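Halla data collection, minutes, May

Present: Sotiris Psarras (chair), Tipene Faulkner (minutes, again). Apologies: Kernumance, who sent a link to their calendar.

1. Examples so far. Tipene reported 1,198 recorded runs on the white table. Sotiris asked how many were usable. Tipene said he had been hoping to reach item 2 first.
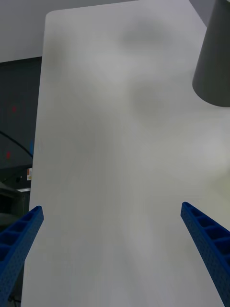
2. Labelling. Three runs marked "pick up cup" are of a bowl. Sotiris felt the model should learn the difference. Tipene felt the labeller should go first. Agreed to relabel.

3. Variety. Nearly every run starts with the fingers wide open. Four other starting positions to be added. Long discussion of what counts as halfway. Carried over.

4. Phuthong want a copy of the set. Deferred until item 2 is less embarrassing.

Actions: TF to relabel. SP to define halfway.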